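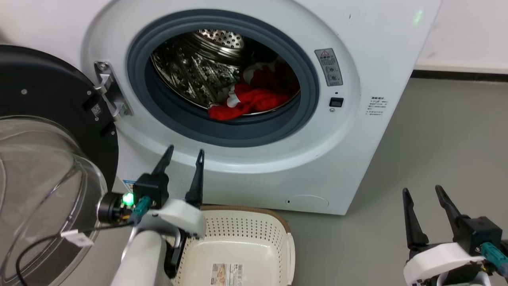

One red thing left in the drum, both grippers open, basket waiting.

I promised a few of you I'd write about what I've been up to since May, and the short version is laundry. Rather a lot of laundry, and hardly any of it mine.

The longer version is that I've joined the small group at Plornbridge who are teaching a two-armed robot to empty a washing machine. We call the whole effort Narkik, after a word Saturnino Cabello's daughter made up when she was three, and it has stuck so firmly that I've started saying it to my mum on the phone as if she ought to know it. The learning part needs examples, hundreds of them, and my job is to supply them. I steer the arms through the task by hand, the computer saves what the cameras saw and how the joints moved, and then I put everything back and do it again.

We're aiming for 900 good ones before we try the next round of training. I do them in batches of 20, then get up, make a tea and walk down the corridor and back, as my shoulders go funny otherwise. Saturnino can manage two batches without a break and is quite smug about it!

What I hadn't expected is how much thought goes into the mess. If I drop the clothes into the drum the same way every time, the model learns that one heap and falls to pieces when it meets another. So I scrunch things, I twist them, I shove them to the back or let them slump to one side near the front. Red is lovely to work with against all that steel (grey socks are misery, I can hardly find them myself). The basket gets shuffled too, a little left, a little nearer, turned on its end once or twice until Saturnino asked me to stop.

The rubber seal is my sworn enemy. Come out of the drum at a lazy angle and a finger snags on it, and then the cloth slides off and you've got to decide whether to go back for it or bin the run. I used to bin them. Now we keep the ones where I fumble and then recover, tagged separately, and the last model we trained on those was noticeably less daft about trying again. The one before it just closed on thin air and carried on to the basket, very pleased with itself.

I came in on Sunday to catch up and got through 3 batches with the radio on, which I'd recommend to anyone with a quiet building and a patient temperament. Next on the list is towels. They're heavy and they tangle, and I've been putting them off all week.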